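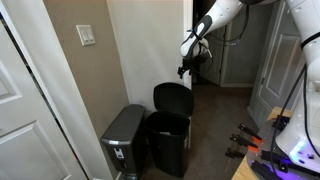 About Hundthorpe

We're a small language school on the second floor at Paslow, and we've loved every term since we opened in 2000! 383 people have studied with us so far, most of them complete beginners.

Evening classes start at 6:30 and run all year, apart from a short break in March.
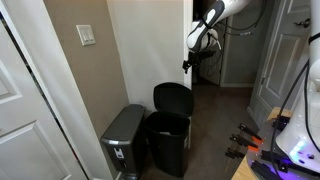 What we teach

Conversation first, grammar as it comes up. Our own course book, Manole, has 78 short lessons (yes, you can skip around). On Sunday we cook together at Ollitz and speak only the language we're learning – noisy, and so much fun! 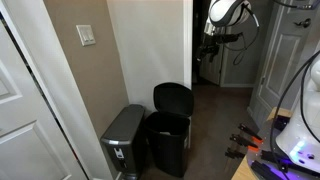
Two bins, by the doorway

New students can join any week.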